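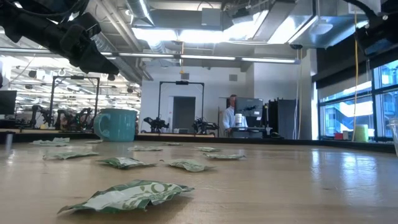
2026-06-18

Workshop notebook, shift lead program, Tenmont site. Day two of the second round. Writing this up before I lose it, same order as the day ran.

Setup. Room was booked from 8 but the projector cable was missing again, so I did the opening on the whiteboard. Took the tables out of rows and put them in a loose U. Better than January, when people at the back spent the morning looking at the necks of the people in front. Keep the U.

Opening question was "What did your crew hear from you yesterday that they needed to hear?" I gave them three minutes to write. Several had nothing on the page after three minutes. I let that sit and moved on. In January I filled the gap by talking and it turned into a lecture.

Block 1, handovers. We used the Harkport case again. Short version for whoever reads this next: two crews share a line, the night crew leaves notes in a binder, the day crew stopped reading the binder a long time ago, and each side thinks the other is lazy. The new lead has 92 days to turn it around before the site review. The group reads up to the end of the first week and stops there.

Most of them went straight to the binder. New form, shorter form, put it on a tablet. It took a good half hour before anyone asked what the lead had said to either crew in that first week. The answer in the case is almost nothing. She walked the floor on Monday and spent the other days in the office with the numbers. Once that came up, the talk got a lot better. One table argued that she was right to look at the numbers first and that walking around without knowing anything is worse. I didn't settle it. I think they had a point and the case is written to make her look bad. Should rewrite page 2 so the first week is less one-sided.

Ran 20 minutes over. Cut the second reading to make up for it.

Block 2, the Bravo exercise. Pairs. One person describes a job they need done, the other can only ask questions, then the second person says the job back. Bravo is the round where the first person has to leave out the steps and give only the purpose and the deadline. They found this hard. The experienced leads found it harder than the new ones. They kept slipping into "and then you go and get the" and had to be stopped by their partner. A couple of people got irritated. One said that in his area leaving out steps gets someone hurt. Fair, and the handout doesn't deal with it. Lockout, chemicals and lifting have fixed steps and those stay fixed. The exercise is for the rest. Put that in writing at the top of the handout, in plain words, before the next round.

Also the handout still says "Bravo" with no explanation, because Alpha and Charlie got dropped last year. Either rename it or bring Alpha back. I'd rename it.

Lunch was late. Sandwiches again.

Block 3, survey results. I showed the Trirkora pulse survey for the first time. 613 sent out, 266 came back. I said up front that this is less than half and that we don't know what the others think. There was still a lot of picking at it. The item that got them was "My lead tells me why when plans change." It scored lowest of everything on the sheet. The item on fairness was fine, the one on safety was fine. So crews mostly trust them and mostly don't know what is going on.

Comments from the room, as close as I got them down:
"I don't know why either, half the time."
"By the time I find out, it's changed back."
"They never asked."
"I tell my two best people and figure it gets around."

The first one is the important one. If the leads don't hear the reason from the planning office, they can't pass it on, and we are training them on something that has to be fixed a level up. I need to take this to the plant manager meeting with the survey sheet and not soften it. The fourth one is worth a block of its own some day. More people nodded at it than I expected.

Block 4, commitments. Each lead picks one thing for the next month and writes it on a card. Limit is one. Last time I allowed 5 and when I followed up most of them couldn't name any. Cards are in the gray folder. Typical ones: five-minute talk at the start of every shift, standing up, no phone. Say "I don't know yet" when I don't know yet. Eat with the crew on Fridays. One says "be more approachable," which I should have sent back for something he can be seen doing. Will catch him next week.

Things that worked: U of tables, silent writing, one card, showing the survey with the bad numbers left in.

Things that didn't: timing in block 1, Bravo handout, no break between 3 and 4. People were flat by then and I was too.

To do
Rewrite Harkport page 2
Fix handout, safety note first, then the name
Ask planning what gets sent to leads when the schedule moves, and when
Copy the cards before handing them back
Own projector cable, labeled, kept in the program box
Check if the evening crew leads can get a session in their own hours. Two of them came in on their sleep for this one

Open question for next time: do we keep mixing new and experienced leads? In block 2 it helped. In block 3 the new ones said very little once the older ones got going. Could split for the survey part only and then bring them back together for the cards. Try it with the next group at Tenmont and compare notes before we change it anywhere else.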